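Clonov handheld gripper kit, worth it for pick and place demos?

fennimore_k
Joined: January
Posts: 19

Looking at the Clonov two-finger handheld kit for recording packing demonstrations. List price is 2,808 for the pair, with mounts and the sync cable. Grolmont sells a comparable set for less but wants a yearly license for the export tool. Has anyone run the Clonov on small wrapped goods? My items are all soft packets going into an open box.

torsion_bar
Posts: 300

We have had two pairs since January. The linkage is solid and the pivots have not developed play. The finger pads are the weak part. The ribs wear at the tip first, and once they do, film wrap slides out under light grip. Replacement pads ship in sets of 3, which is an odd number for a two-finger tool.

Export is plain files, no license. That alone decided it for us.

oblique_mill
Posts: 19

Disagree on the linkage. Ours needed shimming on the left unit before both fingers closed on center. Support at Clonov sent the shims but no torque value for the pivot screws. Kristiansen publishes the full torque table for theirs.

torsion_bar
Posts: 300

Kristiansen also weighs a good deal more. Try a two-hour session with it and then talk about torque tables.

oblique_mill
Posts: 19

Weight matters less than repeatability. If the fingers close off center, every grasp in the set carries the same error.

fennimore_k

Thanks both. How is the image quality from the wrist view? I need to tell the packets apart by color at least. Reading labels would be nice.

torsion_bar
Posts: 300

Color is fine. Labels depend on how fast you move. At default exposure, any quick turn of the wrist smears the print. Shorten the exposure and add light. The default profile is set for dim rooms, and the manual buries the setting under "advanced."

emoldale_bench
Posts: 300

I run the loaner program at Emoldale. Same result on exposure. We keep a still from the default profile in the loaner notes, taken over a patterned cloth with packets beside a yellow box, fingers open. You can separate red, green and golden-yellow without trouble. No print on the packets is legible.

My advice is to borrow before buying. Loan period is 19 days, deposit 300, refunded when the units come back with both pads intact. Check centering on the first day and report it, or the shims are on you.
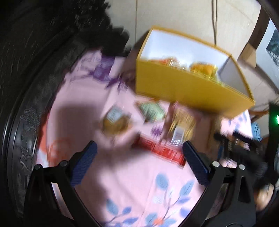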